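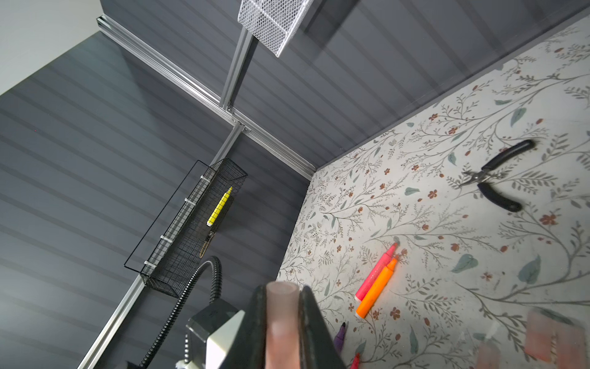 Black basket on the lower rail, markers and pliers still out on the table.

Small tools and markers: baskets on the frame or a tray on the table?

Deepika Menon
Posted 27 April 2018

I'm trying to settle on storage for a small work table with gray ribbed walls around it and an aluminum rail frame. Everything we use on it is small: markers, pliers, a few odds and ends. For a while it all lived on the table and got pushed toward the back wall.

Now I have a black wire basket low on the side and a white one on the bar across the back. I like having the top clear for work, but the markers keep ending up back on it. The black basket is long and narrow, so things lie down in it and you have to fish them out.

Would you keep the baskets or go with a tray? Budget is $23, and I don't want to drill into the walls.

Gaurav Bajpai
Tray. People put things back where it takes no effort. A basket on the side is fine for what you use once a week, but markers get picked up all day.

Get something shallow with a lip and put it in the back corner. I have a Prenberg cutlery tray that cost $6 and I've had it since January of last year.

Rowena Abella
I don't agree about the tray. On a small table it takes up the one corner you need, and then people pile paper on it. I'd keep both baskets and sort by how often you reach for things. Markers go in whichever one is easier to get to without leaning.

Also, mesh is bad for thin items. The tips poke through and snag. Cut a piece of cardboard for the bottom.

Deepika Menon
I'd thought about cardboard but figured it would just collect dust. The pliers are the other problem. They don't sit well in the narrow basket with the handles open, so they stay on the table.

Chandrasekhar Rai
Hang the pliers. One hook over the rail, handles down on either side of it. I did mine that way at the old shop and they went back on the hook every time.

Gaurav Bajpai
Hooks slide on a smooth rail unless you clamp them.

Chandrasekhar Rai
Mine didn't. A wrap of electrical tape under the hook was enough.

Deepika Menon
OK, a hook for the pliers, I can try that. As for which basket is easier to reach, the white one is across the back and the black one is on the left post. The back one has the brighter stuff in it at the moment.

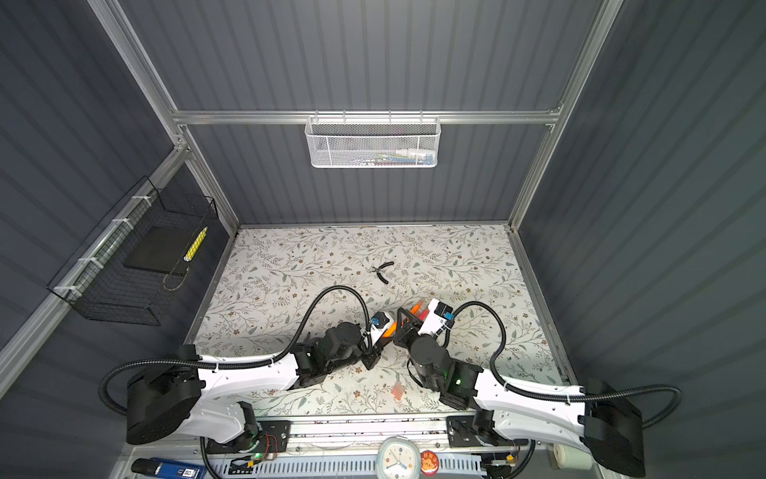 Sowmya Thampi
Leave the back basket for spares and put the everyday markers on the left. Reaching over your own work to get to the back is how things get smudged. For the narrow basket, stand a cup in one end and the markers will stay upright. Udel makes a square one that doesn't roll around.

Rowena Abella
Seconding the cup. Caps up or caps down? I store mine flat because the ink settles.

Sowmya Thampi
Caps down for the ones I use every day. I haven't had one dry out yet. Flat is fine for the spares.

Gaurav Bajpai
Still say tray, but a cup in the basket is better than what she has now.

Deepika Menon
Going with the cup on the left and a hook for the pliers. If the markers are still all over the table in a couple of weeks I'll buy the tray - Gaurav, which size is yours?

Gaurav Bajpai
The small one. Measure the corner first.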